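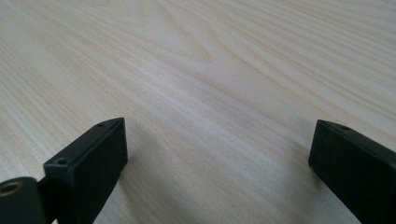
Local Tech | Stavville
Print | E-mail | 57 shares

I got to spend a morning with the folks at Clovent this week, and I'm still smiling! They've been showing a learning system how to pick things up by doing it themselves, over and over, with a gripper they carry around by hand.

Mahfuz Seneviratne, who runs the Lumbao project, let me have a go – and wow, was I slow.
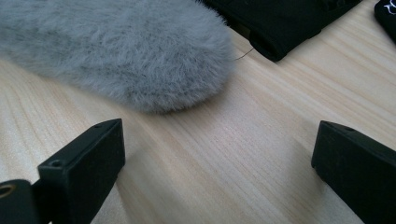 Soft stuff is what they want more of right now, Mahfuz told me (fur and fabric especially). The team has 1,183 examples saved so far, and my wobbly ones might even make the cut.

They're taking the gripper over to Cladham in May, and anyone who wants to try it can just drop in. I'm already planning my comeback!

2 comments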